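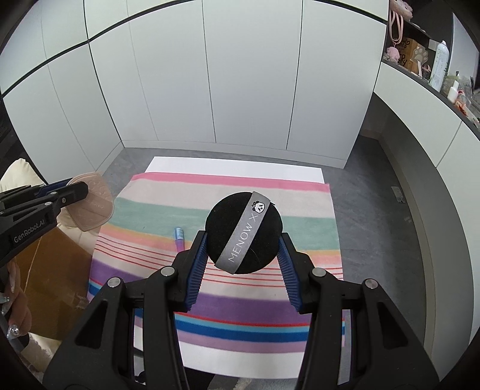 How often should a powder puff be washed?

Once a week if it is used every day on one face, and after every client if it is used on more than one.

Aug 25, 2020
By the Pundness course staff

Handout for the unit on tool care. Keep it with your kit notes. The Dumeo product sheet covers cleaners and is given out separately.

Setting up

Work on a table you can wipe down. Spread a clean towel over it before anything comes out of the bag. A towel keeps small items from rolling and picks up loose powder. Any color or pattern will do, but it must be washed after each class. Rugs and blankets from home hold lint and pet hair, so keep open puffs away from them.

Lay out only what you plan to clean or use. A puff, its case, a brush and one or two small containers are plenty for the first session. Leave space between the items so that a damp one does not touch a dry one.

Puffs

A velvety puff picks up powder well and also holds skin oil. Black puffs are popular because they do not show stains, but this makes it easy to forget when they were last washed. Write the date of the last wash in your kit notes.

To wash a puff:

Fill a bowl with 200 ml of lukewarm water and add 2 drops of mild soap. Press the puff under the water and let it fill. Squeeze it flat between your palms. Do not wring it or pull on the strap, as the stitching at the ends of the strap is usually the first part to fail. Change the water and repeat until it stays clear. Press the puff in a dry towel and leave it flat for at least 8 hours.

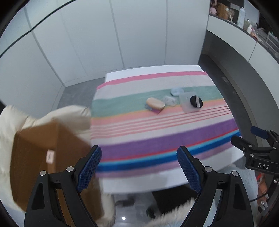

Once the puff is fully dry, it can go back in its case. Wipe the inside of the case first, including the corners, where powder cakes. A clear case is best for class because you can check the contents without opening it. Never close a case on a damp puff.

Brushes

Wooden-backed brushes should not be soaked. Dip the bristles only, comb them out with your fingers, and dry the brush on its side. If water gets into the wood, it can swell and the bristles will loosen.

Small tubes and containers

Wipe the outside with a damp cloth and check that each cap closes. Throw out anything that has separated or smells different from when it was opened.

For next time

Read page 13 of the Gristitel workbook and bring one puff that has been washed and dried at home. Students in the January group used the Sheikh kit list, which is no longer current.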